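Mesa de colores: registro de las prácticas con tubos y vasos
Archivo LÉEME del proyecto Getaseo, carpeta "líquidos"
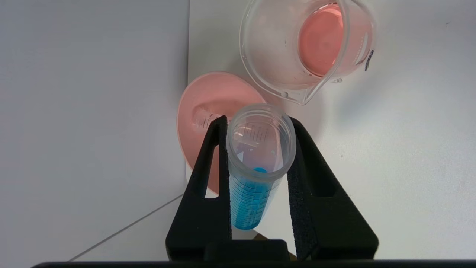 Qué hay en esta carpeta

Hola. Si has llegado hasta aquí es que te has descargado la carpeta de líquidos y quieres saber qué es cada cosa antes de abrirla, y haces muy bien. Guardo en ella las fichas de nuestras prácticas de trasvase y mezcla con agua coloreada: un tubo cónico con líquido azul turquesa, un vaso medidor de vidrio con líquido rosa y un plato bajo de plástico, rosa también. Con esas tres piezas empieza casi todo lo que hacemos.

Las fichas son 50 y están en texto plano. Van por orden de mesa, no por orden alfabético (lo intenté una vez y no había quien encontrara nada).

Cómo leer una ficha

Cada ficha lleva cuatro campos: recipiente de salida, recipiente de llegada, color y notas. Los colores los escribo como los diría cualquiera: azul, rosa, morado, "morado feo". Sobia Bhutto me pidió que quitara lo de "morado feo" y al final lo dejamos, que se entiende estupendamente.

En el campo de recipiente uso nombres cortos:

tubo: el cónico transparente, con las marcas de graduación en negro
vaso: el medidor de vidrio
plato: el de plástico, bajito
otro: lo que hubiera a mano ese día; en las notas pongo qué era

Si ves "tubo/tubo" es que pasamos líquido de un tubo a otro igual. Pasa poco, pero pasa.

Los colores

Usamos agua del grifo y colorante de repostería Fistetti. El azul lo preparo con 2 gotas por vaso y el rosa con 3, y aun así cada tanda sale a su manera. ¡No te fíes del tono para comparar fichas de días distintos! Lo digo porque yo misma lo hice y me pasé una tarde entera buscando un error que no existía.

El rosa mancha más que el azul. Los paños viejos ya están perdidos, pero los del paquete nuevo me gustaría que duraran un poco, así que limpiad primero con papel.

Las medidas

Los volúmenes están leídos a ojo en las marcas del tubo, con el tubo derecho y la vista a la altura del líquido. Un tubo inclinado engaña muchísimo, sobre todo en la parte cónica de abajo, donde las marcas están más separadas y una pequeña diferencia se nota mucho. Cuando no me convencía la lectura la apunté igual y puse un asterisco.

Las gotas que se quedan pegadas a la pared interior no las cuento. Theano Theodorakopoulos las espera, da un golpecito con el dedo y las hace bajar — tiene más paciencia que yo —, de modo que sus fichas llevan "TT" al final y seguramente son algo más finas que las mías.

Recoger la mesa

Esto va aquí porque me lo preguntan cada dos por tres. El líquido de los vasos se va por el fregadero, con el grifo abierto. Los tubos se enjuagan dos veces y se dejan boca abajo en la gradilla, sin tapón. Las tapas, en el bote de la balda. El plato se lava el último, que es donde acaba cayendo todo, y se seca a mano, porque si no quedan cercos.

La mesa es blanca y chiva cualquier salpicadura. Pásale la bayeta antes de irte, por favor.

Lo que falta

Faltan las fichas de la sala de Botthorpe, que siguen en una libreta y con mi letra. Las iré pasando en junio. También tengo pendiente unificar los nombres de las que escribió Baranauskienė, que llama "copa" al vaso medidor; mientras tanto, si buscas "vaso" y echas algo de menos, prueba con "copa".

Cambios

Versión 2: añadido el campo de notas, corregidas varias fichas que tenían cambiados el recipiente de salida y el de llegada.
Versión 1: lo primero que subí, un martes por la noche y con bastante sueño.

Si encuentras una errata, escríbeme con el número de la ficha y la miro con la libreta delante.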